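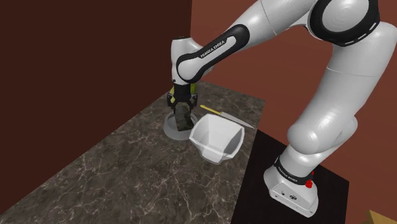 Simulated Kitchen Demonstrations: Gallery

Larkside data collection, page maintained by Lakmal Barua
Last revised 2025-01-09

The Larkside set is a collection of teleoperated pick-and-place episodes recorded in simulation. It is used to train the Felen policy, which takes camera images and joint states as input and outputs end-effector motion. All episodes use a single Franka Emika arm on a fixed base next to a kitchen counter. Each episode covers one instruction and ends when the operator releases the object and backs the gripper off, or when the time limit is reached.

The gallery has one still so far. The notes under it cover the task it belongs to, how episodes are recorded, and what we keep. Stills for the drawer and stacking tasks will be added when those sets are frozen.

Still 1. Object to plate

Mottled green block held in the gripper above the gray plate. The white bowl next to the plate and the yellow-handled knife behind it are distractors in this task.

Task notes

The instruction is "put the green block on the plate." The bowl is the main source of confusion. Early checkpoints of Felen released over the bowl when it was placed near the plate, so layouts with the two close together are sampled more often than the rest. The knife is never a target here. It has its own task, with a different grasp approach and a lower speed limit.

The plate has a raised rim. A release that leaves the block leaning on the rim counts as a failure even if the block would have settled flat with more time. The success check reads object pose from the simulator and requires the block to be at rest inside the rim for 3 seconds.

Recording

Operators drive the arm with a hand controller mapped to end-effector motion. Joint positions, gripper width, the commanded motion and the camera images are logged at 20 Hz. The time limit is 30 seconds per episode. Pauses longer than a second at the start are trimmed automatically; pauses in the middle are left in, as operators often stop above the plate to correct alignment and the policy needs those corrections.

The target count is 500 accepted episodes per task. Object poses are drawn again at each reset. Wall color, counter material and lighting are changed between batches and held constant inside a batch, which makes it easier to trace a bad batch back to its settings.

Rejection rules

An episode is dropped if the gripper passes through the counter or the plate, if the block is pushed into place without being lifted, or if the log has a gap. Episodes with a failed first grasp and a clean second grasp are kept and tagged "regrasp." Episodes in which the arm touches a distractor are kept if the distractor stays upright, and tagged "contact."

Review is done by replaying the logged commands from the saved start state. If the replay does not end with the block in the same place, the episode is marked nondeterministic and held out of training. Most of these come from grasps near a corner of the block, where small differences in contact change the result.

Known issues

Block friction was set too high in the batches recorded before September. Those grasps hold at widths that slip under the current setting. The batches remain in the archive under the name Haltthorpe and should not be mixed with the current set.

The conversion script, Howlader, writes gripper width in meters. Older exports used a normalized value between 0 and 1. Check the header field before loading.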